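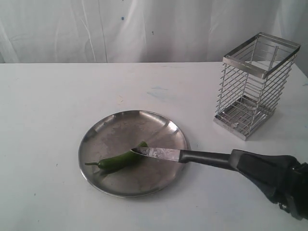

Green chilli on the steel plate, knife across the top end.

2026-06-19

Ferment bench, hot sauce trial. Writing this up before I forget, brine still on my hands.

Started the Jadura batch this morning. Long thin green ones from the Dadstead market, same stall as May but the skins feel thicker this time. Weighed after topping: 551 g. Was hoping for more but a good few went in the compost, soft at the shoulder. Must buy extra next time, always say this.

Split into 2 jars. Jar A sliced thin, jar B left whole with a slit down the side. Want to know if the slit is enough or if we're wasting our time chopping. Salt by total weight, chillies plus water, same for both. Non iodised. Scale was drifting again so I tared it between every addition, slow but fine. Someone please order the battery, it's the flat round sort, size written on the lid.

Water: boiled last night, cooled in the pan with the lid on. 1,000 ml made up, didn't use it all. Rest is in the fridge door labelled BRINE, not for drinking.

Jar A floats like mad. Cabbage leaf folded over the top, then the glass weight, and still bits creeping up round the sides. Pushed them down with a clean spoon. Jar B behaves itself, the whole ones wedge against each other. Point to B already on faff alone.

Notes on the old Vivby batch (red, from May):
- lid bulging a bit, burped it, strong hiss
- smell good, sour, bit like pickled onions
- white film on top, flat not fuzzy. Kahm I think. Skimmed it, wiped the neck with vinegar
- brine cloudy, fine
- tasted one slice. Heat has come right down, more fruit than before. Salty though. Will need cutting with somthing, carrot maybe

pH strips are useless below 4, all the same shade of orange to me. Meter needs calibrating before I trust any number off it so no readings today. Buffer sachets in the second drawer, behind the tape.

Ugwu recipe: tried the blended version again, small amount, old mash from the back of the fridge. Garlic takes over completely. Half the garlic next time and put it in after fermenting, not before. Texture nice if sieved, but sieving loses loads. Try the coarse sieve. Blender seal is leaking at the base, put a tea towel under it.

Also the vinegar question from last week. Cider vinegar went brown in the bottle, white didn't. Both taste ok. I'd go white for green sauces and leave the cider for the reds where the colour doesn't matter so much.

Gloves!! Did the last handful without and rubbed my eye at lunch. Milk helped, a bit. Box is nearly empty, mediums only, larges all gone.

To do
- burp A and B every morning, weekend as well, whoever is in
- keep both off the window sill, shelf got too warm in the afternoon
- wash the airlocks, one of them has old turmeric in it
- label properly, date AND salt. Masking tape comes off in the damp, use the freezer labels
- calibrate meter then redo Vivby
- ask at the stall what variety these are, sign only says "green hot"

Next look at A and B on Monday. If A is still pushing up over the brine I'll move it to the tall jar with the narrow neck

Filed under: Ferments & Pickles, Bench Notes
133 views | 2 comments | Share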